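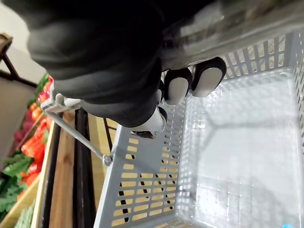
A grey plastic basket, empty.

Do we need another loyalty card?

By now most of you in Prurholm will have had the leaflet from Leemans. The supermarket is bringing in a points card in August, run for it by a firm called Welunix, and from then on there will be two prices on a good many shelves: one for people with the card and one for everyone else. The leaflet calls this "rewarding our neighbours". I have read it three times and I'm still waiting to find the reward.

Start with the sums. You get one point for each pound you spend, and 884 points buys you a voucher worth four pounds. Why 884 I can't tell you, and neither could the person on the customer desk when I asked on Wednesday. It works out at less than half a penny in the pound. A household spending 80 pounds a week would wait eleven weeks and a bit for its four pounds, and the voucher has to be used within 16 days or it lapses. You can't put it towards stamps, baby milk or anything already reduced. If you happen to be away that fortnight, hard luck.

Then there are the card prices, which the leaflet makes much more noise about. It says that 411 items will be cheaper with the card. Cheaper than what? I keep my till receipts (a habit my family finds tiresome) and I went back through them for the things I buy every week. The tea I like is listed with a card price of £2.90 and a full price of £3.60. In spring I paid £2.95. So the card saves me five pence, and anyone without it pays 65 pence more than I did a few months ago. The same goes for the washing-up liquid and the tinned tomatoes, though the porridge oats really are down, and I'll give them that.

None of this is new. The big chains have been at it for years and plenty of people find it suits them. If you do one large shop a week and carry your phone everywhere you may well come out ahead on some things. My worry is for those who don't. The card is not a card at all but an app, and the small print says a plastic version "may be made available at a later date". Anyone who has tried to get a signal by the Leemans freezers will know what sort of queue that means at the tills.

And what does Welunix get out of it? The form asks for your date of birth, your postcode, how many people live with you and whether you own a pet. Only the first two are marked as required, but you have to look hard for the grey wording that says so. Further down you agree to your shopping record being shared with "selected partners". I wrote to ask which partners. The reply thanked me for my interest.

The shop in Runine had the same scheme last year. Friends over there tell me the first month was full of good offers, double points on everything and a free loaf for joining. By winter the offers had shrunk to crisps and fizzy drinks. That's only what I've heard, and I would be glad to print a happier account from a Runine reader if there is one.

If you do want to join, a few things may help. Leave the optional boxes blank. Turn off messages in the settings, where they are switched on from the start. Note down what you pay now for ten things you buy often, and have another look at that list in the autumn. Check the price per 100 grams as well, which should be on the shelf label in small type, as two of the card offers in the leaflet work out dearer than the larger pack next to them.

The market stalls and the greengrocer by the bridge still charge everyone the same, and will take coins.

Letters on this, for or against, to the usual address please. Old receipts are welcome too, especially for bread and milk, and I'll put the prices side by side in the next issue if enough come in.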